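August, evening

Unpacking and sorting of the Tronent delivery took from 4 p.m. until supper. The order was placed through Stutby, total 235 pounds, and came in one outer carton with the smaller boxes inside. Everything went on the white table first. I wanted the cardboard separated before the bin store locks at 11.

Cardboard goes flat in the blue crate, coated or plain. Plastic trays are kept if they are sound. Crisp bags and other film go to general waste. 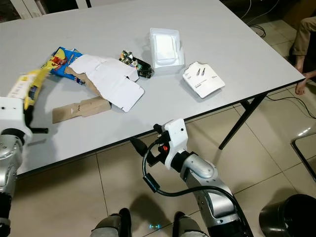 The printed card goes in the ring binder, behind the Clodberg sheets. The circuit board must not stay among the wrappings, so it gets the small drawer with the anti-static bags. I have lost one part to a bin bag before and the replacement cost 12 pounds plus postage.

Glued flaps remain the slow part. The white card delaminates if pulled quickly and leaves a brown edge, which the crate accepts but which sheds fibre over the table. A blunt knife along the seam is better. The Talebi cutter is too keen for it and marks the surface underneath.

Yellow cartons fold down well once both ends are open. Crease against the print, press along the long side, stack with the largest sheet at the bottom. The crate takes 50 litres and will need emptying after this lot.

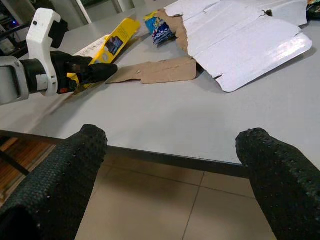 For tomorrow

Wipe the table and sweep the tiles. Check the board against the packing list. Write to Stutby about using fewer inner boxes. Buy a new blunt blade.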